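3.2 Task and workspace

The task is to build a burger from ingredients laid out on a small table. The policy gets a short text instruction and two camera streams, one from the wrist and one from a fixed mount beside the table, and outputs joint targets and a gripper command. We chose this task since food items differ from one trial to the next in ways that molded test objects do not. Two buns from the same bag differ in height and firmness, and lettuce never lies the same way twice.

The workspace is built around a white tray. Vegetables sit in a clear container in the tray, and buns are kept in side compartments formed by clear plastic rails and brackets. The rails keep a bun from rolling or sliding when a finger touches it, but they are hard to see against the white table. Earlier work at Herneck used opaque bins for the same purpose (Ahmadpour and Zürcher). We kept the clear parts on purpose, as we wanted the policy to learn from contact and from faint edges as well as from strong color differences.
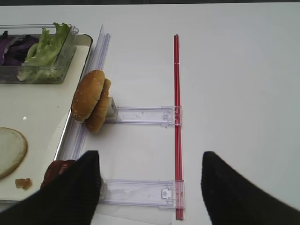
Positions of the ingredients were changed between trials by the operator, who followed a printed list of layouts. The list had 44 layouts for training and 5 that were held back for testing. Lighting came from the ceiling lamps of the lab and was left alone during the day. We did not calibrate the fixed camera again after the first week of April, and small shifts in its angle are part of the data.

3.3 Demonstrations

Demonstrations were recorded by teleoperation at our Wattanapong site. Two operators, Rungnapa Boonyarit and Nattawut Kamolrat, did all of the recording. Each demonstration covers a single step, such as picking a bun half, placing it, or moving lettuce onto it. Full assemblies were not recorded as one piece. Splitting the task this way made failed attempts cheap to repeat, and it gave us 3258 single-step demonstrations after filtering.

Filtering was done in two passes. The first pass removed recordings in which a camera stream dropped or the arm stopped on a joint limit. The second pass was by eye. A demonstration was removed if the item was dropped outside the tray, or if the operator paused for so long that the motion before and after the pause had no clear link. Slow demonstrations were kept. So were demonstrations with a missed first grasp, provided that the operator recovered without help. We found in early trials that a policy trained only on clean grasps would close on air and then carry on with the placing motion – it had never seen a miss.

3.4 Contact labels

Bun halves are the hardest items in the set. A half lying with its cut side up has a low rim, and the finger has to come down close to the edge without pressing into the bread. If it comes down too far in, the bun is dented and later layers lean. If it comes down too far out, the finger meets the surface underneath and the grasp slips.

To help with this, we added a contact label to each time step in the pick and place demonstrations. The label has three values: free, near and touching. It was set from motor current together with the fixed camera view, and checked by hand on 155 demonstrations. Most disagreements fell between free and near, where the change is gradual and the annotators did not always agree with each other either. The near label matters most for training. It marks the short stretch in which the final approach still has to be made; Figure 3 shows the gripper at this kind of distance, just above the item.

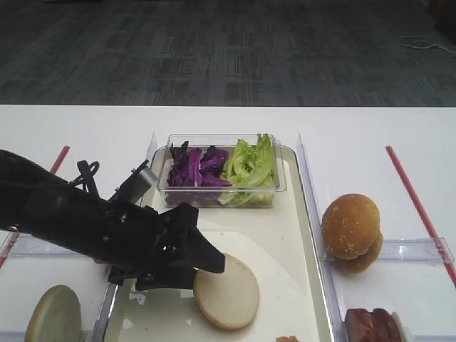
Figure 3. Gripper above the edge of a bun half on the tray, seen from the fixed camera.

During training, the policy predicts the contact label as a side output, and the loss on this output is added to the action loss with a fixed weight. At test time the predicted label is not used to control the arm. We tried a version that lowered the arm speed whenever near was predicted. It made fewer dents but often stalled over the lettuce, where the leaves give no clear surface to approach, and we dropped it.

3.5 Comparison policies

We compare against two policies. The first, Plain, has the same network and data but no contact output. The second, Hendport, is our own version of the two-stage method described by Ratanaporn, in which one network picks a target point and another moves the arm to it. Hendport was trained on the same demonstrations, with target points taken from the last gripper position before closing. This suits bun halves well. It suits shredded cabbage less well, as any point in the pile is about as good as any other and the target network tends to settle between them.

All three policies were run on the same arm and with the same held-back layouts. The order of policies was shuffled within each layout, and the operator resetting the table was not told which one would run next.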